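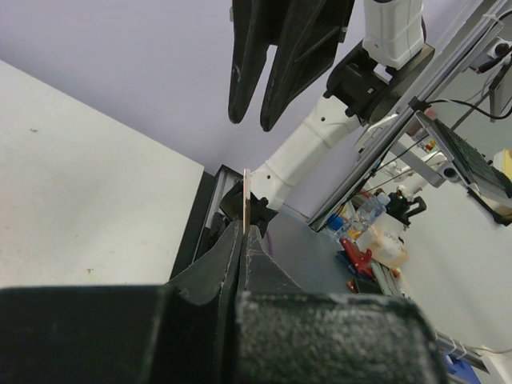
Week 3: The shared bench

Reading: Partanen, handout 2, on storage and labelling.

Every organising manual tells you a clear surface makes for better work. I'm not convinced. Ludmila Čierny's notes make the claim four times and never say better for whom.

Look at the grey surface at the back: a clear water bottle with a blue cap, a translucent plastic container, something red that resembles a tool. Clutter, says the manual. Maybe. A drink within reach saves a walk – though I'd still keep it away from a keyboard.

The white tabletop has a few small dark specks. Would wiping them off change anyone's work? Argue it either way, but argue it.

For next class
Pick one bench or desk you share. Write 200 words on what you would move and what you'd leave alone. "It looks neater" is not a reason and gets no marks.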